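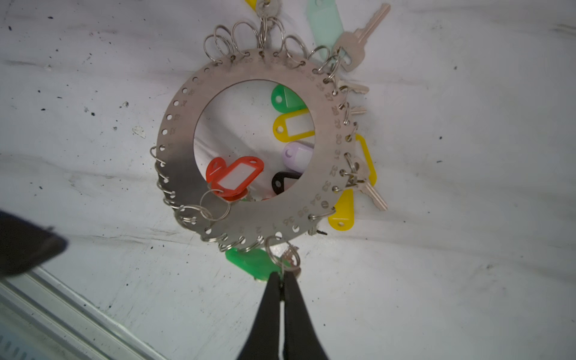 ## 4.2 Numbered rings and the claim of quick retrieval

Key rings of the kind in Figure 4 are sold on a simple promise: a key has a number, the number has a hole, and the hole never moves. Parri makes much of this in his survey of 2,336 key sets, and the Vurkico handbook repeats it. We have doubts. A number engraved in steel stays put, but a key on a split ring does not. It swings, turns over and covers its neighbors. The reader is then looking for a number under a heap of metal, with the tags lying through the middle of the band as often as outside it.

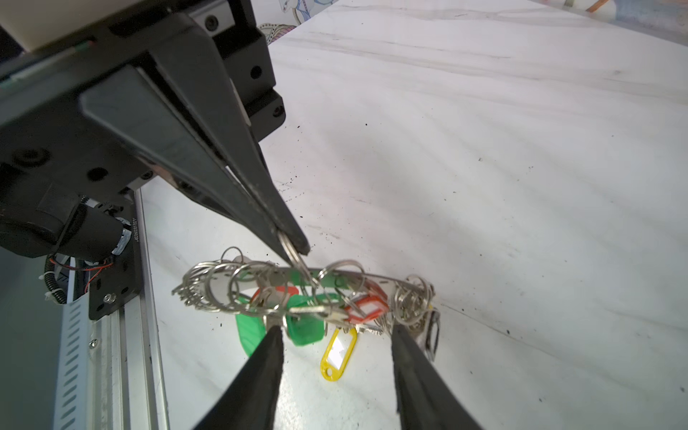

## 4.3 Crowding

Split rings bunch. Where several sit close together they fan into a stack of loops, and the one that matters has to be pinched and lifted clear before anyone can tell what it carries. Empty rings add to the trouble -- they take up room and give nothing back. Parri treats crowding as a fault of careless users. His own data, 2,000 timed searches at the Dusholm site, do not separate careful users from careless ones, so we can't see how he knows.

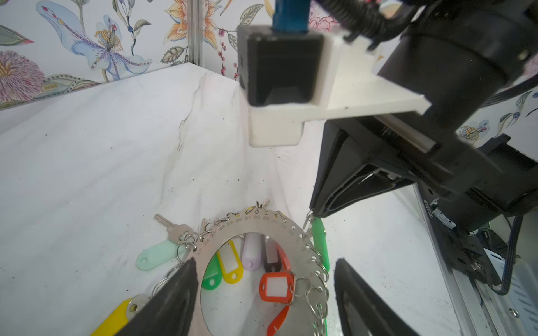 ## 4.4 Do colors help?

Perhaps a little. Red, yellow, green, lavender and black tags are easy to tell apart on a pale tabletop. The weak point is repetition: once 2 tags share a color, the searcher is back to reading labels, and a label is only useful face up. The Plono trial reported faster searches with colored tags, but it used new sets with few keys on them. We would want the same test on a full ring before accepting the result.

**Figure 4.** Numbered steel key ring with split rings, keys and colored tags.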